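Larico 棉编伞绳 藏青色 40米装
货号 2862

这款绳子我自己先用了大半年才敢上架。起因很简单，以前店里卖的那种晾衣绳太滑，打个结过一夜就松了，客人来问，我也没什么好推荐的。后来从 Fuststead 那边拿到 Larico 的样品，外层是棉编的，里面包着化纤芯，摸着软，打结咬得住，我当场就订了一箱！

藏青色是我最喜欢的一个颜色，耐脏，配浅色帆布尤其好看（米白那款也有，不过阳台上挂久了会发灰，介意的话还是选深色吧）。平时我拿它捆露营垫、吊花盆，还给女儿的秋千换过一次扶手绳。

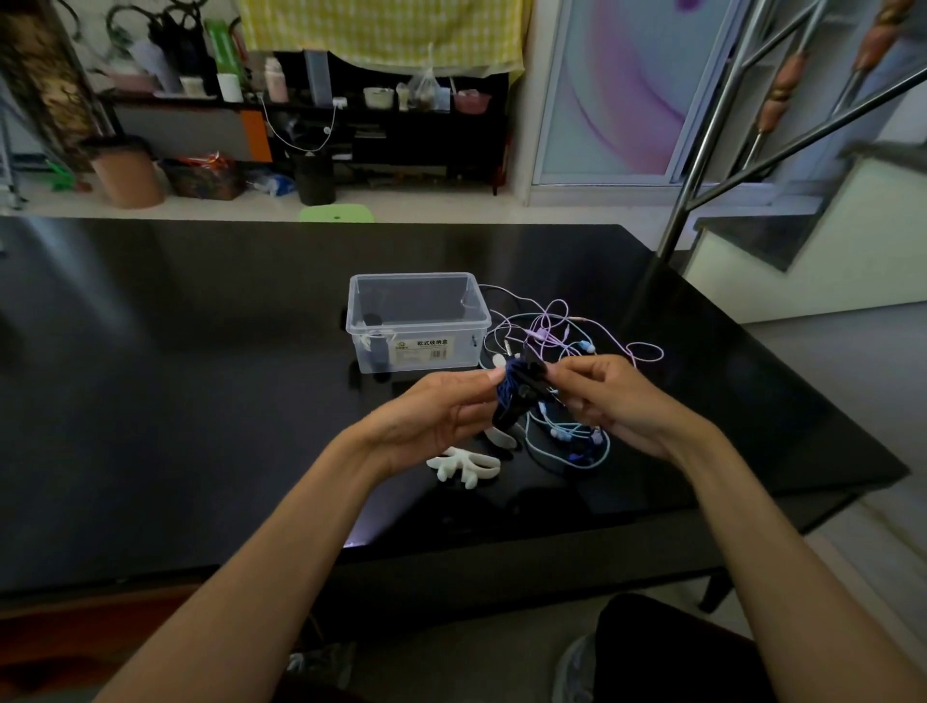
Jurkarton 杂货铺 店主兼选品

说说收纳。绳子最烦人的就是打结，我的办法是在手上绕八字，绕完中间用小夹子一夹，再扔进抽屉。别绕成圆圈，下次一拉准拧成麻花。真缠住了也别硬拽，先把整团抖松，再从绳头慢慢往回穿。

规格：直径4毫米，每卷40米，建议静态承重不超过200公斤。注意是静态哦，攀岩、高空作业请千万不要用它。

剪断以后绳头会散，用打火机燎一下里面的芯，趁软捏紧，外层再缠两圈胶带就行。怕烫手的可以加购 Moon 绳头套，一包2个，套上去拿钳子一压，特别省事。

清洗用冷水加一点洗衣液，手搓，阴干。别丢烘干机，我试过，缩了一截，还硬邦邦的……

常有人问能不能零剪。可以的，5米起剪，下单时备注长度，零剪的不退不换，整卷没拆封七天内都能退。

米白色目前缺货，下一批要等到一月。

页面更新：2025年10月5日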